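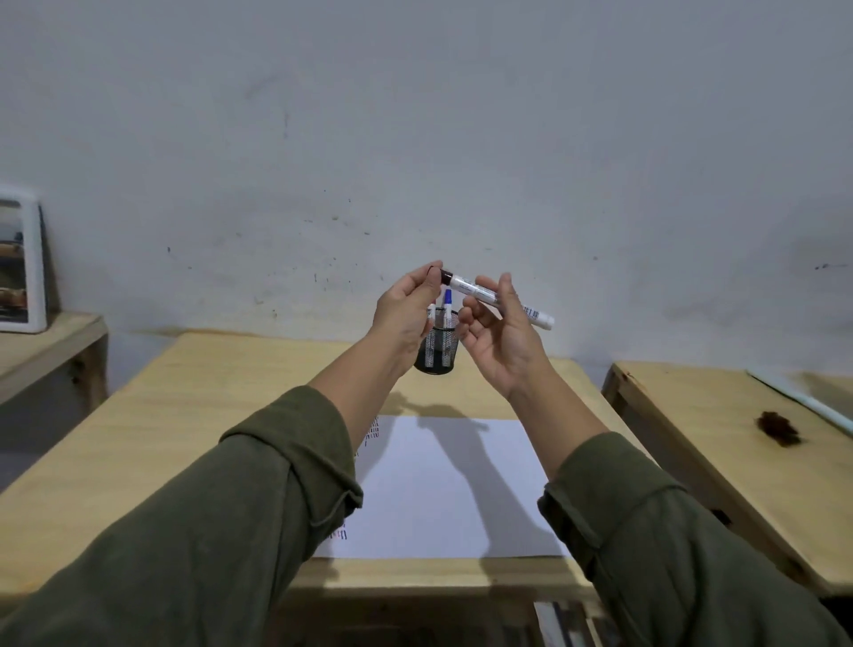
Every gripper vendor I have dealt with this year wants to talk about force. How hard it can squeeze, how gently it can squeeze, how it knows the difference. Vitance sent a chart. Turkix sent a chart with more colors. I have stopped reading them, and I think anyone with a purchase order on the desk should stop too, at least until somebody shows them a cap coming off a marker.

It is a dull job. One hand pinches the cap, the other has the barrel, and the two of them pull apart along the same line. A person does it without looking. For a pair of arms with parallel jaws it involves nearly everything the brochures skip: a round part that wants to roll, a grip that has to hold against a pull, and a sudden release when the cap lets go and both arms are still pulling on something that no longer resists.

We had two grippers on loan in April, the Turkix two-finger and the Vitance with the soft pads, on the same pair of arms and the same controller. Over the loan we ran 2,647 attempts. The Vitance came out ahead by 684 clean uncappings to 6 fewer than that. You will find this written up elsewhere as a win for soft pads. I was there, and I would not buy a sandwich on the strength of it.

What decided most of the runs was the angle at which the barrel was presented. Set it square in the jaws and either gripper managed. Tip it up on a diagonal, the way people tend to hold a pen, and both began to twist the cap against the barrel and jam it. The pads made no difference to that. Ermelinda Moreira, who wrote most of our motion code, changed the wrist path one afternoon and moved the numbers more than the change of hardware had. Her fix cost us an afternoon. The pads are listed at 1,099 dollars a pair.

Then there is the camera question. The fashion is to put one at the head and learn from recordings of people's hands. I don't object to the idea, but look at where the hands go. Fingers curl around the very thing you need to see, the palm covers the rest, and the forearms throw a shadow over the work surface. A person makes up for this by touch. The gripper gets the blocked view and none of the feeling. Gouveia's sales engineer told me their software "fills in" the hidden part. I asked how often it fills it in wrong and was promised a white paper. I am still waiting.

I would also like to retire the clean gray test bench. Markers live in mesh cups, next to other markers, with the label showing through the wire and confusing whatever is trying to find an edge. Desks have paper on them. Walls have scuffs. Karkness ran its public demo on a black mat with one marker lying flat, and the crowd clapped.

None of this means the hardware is bad. Both loan units were well made, and the Turkix – to my surprise – was the quieter of the two. My complaint is with the comparison itself. If a vendor can't show me two arms, a capped marker held crooked and an ordinary cluttered desk, with the failures left in, I will assume the failures are why it was cut. We sent both units back and kept the old jaws.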